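Zareck Refurbished Desktop Tower, Office Grade
Item 3408 – In stock
Sold by Gough Computer Supply

Full-size desktop towers from business leases, cleaned, tested and sold with a fresh hard drive. Suitable for front desks, school offices, home bookkeeping and anyone who wants a plain machine with room inside.

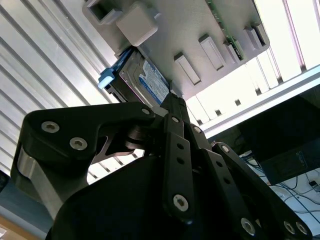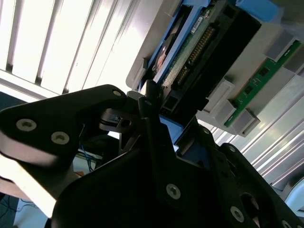
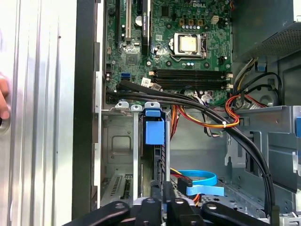 Inside a Dell desktop tower, with the green motherboard in view.

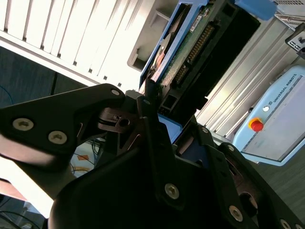
Price: $381 per unit, keyboard and mouse included. Monitor sold separately.

What you get

One tower, one power cord, one wired keyboard, one wired mouse and a printed setup sheet. Brands vary with the leases we buy out, so please don't order this item if you need one maker in particular. If you are buying several and want them all to match, write to us first and we will tell you what is on the shelf.

Condition

All towers in this listing are Grade B. Expect light scratches on the case and the occasional mark where an asset tag used to be. We do not sell units with cracked fronts, missing port covers or bent side panels under this item number. Those go to the Parts and Repair page.

Yellowing on light-colored plastic is not treated as a fault.

Specifications

Memory: 8 GB, expandable (check the sheet that comes with your unit for the maximum)
Storage: 500 GB hard disk, 3.5 inch
Optical drive: on most units, not guaranteed
Network: wired. Wi-Fi is not built in
Video: one digital output at minimum
USB: at least 4 ports
Warranty: 24 months, parts and labor

Adding Wi-Fi

The Rikier USB adapter works with every tower we have sold under this listing. It plugs into the back and sets itself up once the computer has been online by cable. If you have no cable connection at all, ask us to put the driver on the desktop before we ship. There is no charge for this, but it has to be noted on the order.

Noise

Customers ask about this more than anything else. A tower with a hard disk makes some sound, mostly a low hum and a click now and then when files are being saved. On the floor under a desk it is easy to ignore. On a shelf at ear level you will hear it. If that matters to you, choose the Cukley solid-state option at checkout.

Shipping

Towers go out in double-walled boxes with foam ends. Orders placed before 2 p.m. usually leave the same business day. We ship to street addresses only. Please keep the box for the first month – the warranty covers return shipping, but the unit has to come back in packing that will protect it.

School orders placed for November delivery should allow an extra week.

Returns

Unopened units can be returned within 30 days for a full refund. Opened units can be returned in the same period less a restocking fee of $15. Faulty units are repaired or replaced under warranty and no fee applies.

Wipe your own files before sending anything back. We erase every drive on arrival and cannot recover what was on it.

Questions about volume pricing or purchase orders go to Mali Bowen in the sales office. Include the item number and the quantity you need, along with your shipping ZIP code.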